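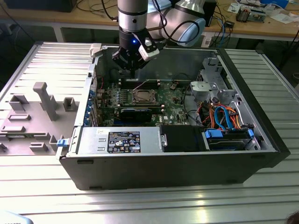

Spent the evening on the old Dell tower from the back office. Karim Nimri wants it as a file box for the shop, so it gets a cleanup and a different processor before it goes anywhere.

First thing, lay it flat. I did one of these standing up years ago and the heatsink dropped onto the graphics card.

Side panel comes off with the latch. Put it down inner face up. The plastic post and the tabs on the inside snap if you lean on them, and a new panel from Peletti costs more than the whole computer did.

Then the socket. Lift the lever, open the metal frame, look straight down at it with a good light. No fingers in there, no cloth, no canned air from two inches away.

If a pin looks off, stop and take a picture of it before you do anything else. Lina Moussa fixed one for me with a mechanical pencil in February. I don't have her hands. 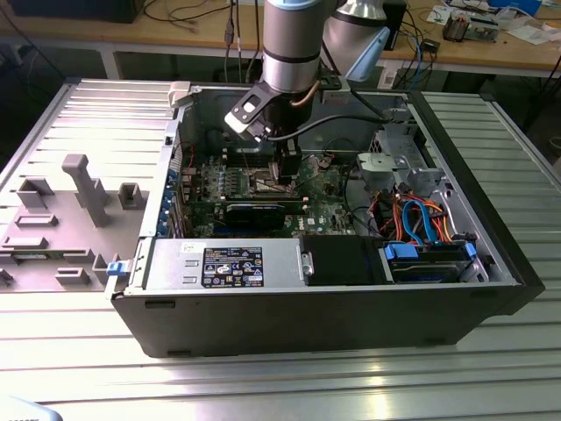 I leave the power supply where it is on this model. You can get at the board fine with it in. Write down what the label says before you buy a bigger graphics card, though – people skip that and then ask me why it shuts off.

The drive comes out by its two blue tabs. Squeeze both and pull. This one is getting replaced. I had 284 files on it worth keeping and they're copied.

Memory next. Ordered 2 sticks from Ledon, and they say 6 days. Until then it runs on what Karim has in a drawer.

Somebody asked about thermal paste. I use Firnent, the small tube. A dot in the middle, then the cooler goes straight down – don't slide it.

Cables last. I'll tie up the power wires so they stay off the fan. More when the memory gets in.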